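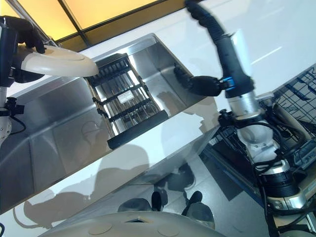 The sink at Studitz, rack in residence.

The show kitchens at Curkuvthorpe opened on 18 Feb 2023, and I paid eight pounds to look at other people's worktops. Studitz had the second room: white counter, steel sink, and a black dish rack put inside the basin, a habit my mother would have called giving up.

I came round to it. The drips stay where drips belong and the counter is left for bread. 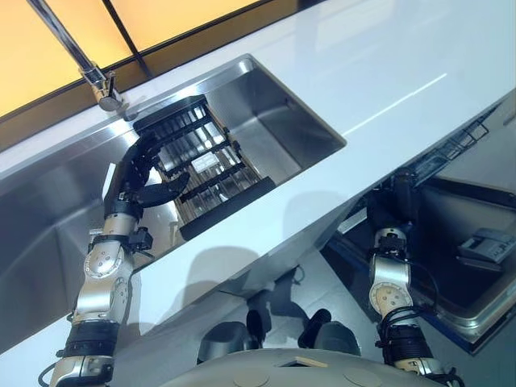

Kurniawati Ong

The dishwasher sits just below the counter, so a plate has a very short journey from rack to machine. At home in Prandby mine crosses the whole kitchen and sheds peas. Moya, two rooms along, wanted £1,162 for a machine with a door that sighs. Studitz asked £446 and promised no sighing.

Loading provoked the only real argument of the day. I favour standing everything up between the tines and hoping.

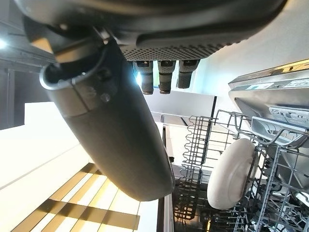
Sieglinde Böttcher wrote in afterwards that hoping is no method, that bowls should lean towards the spray, and that she has kept to this for 30 years without rewashing a spoon. I have moved my bowls. The spoons remain under review.

Tea was extra.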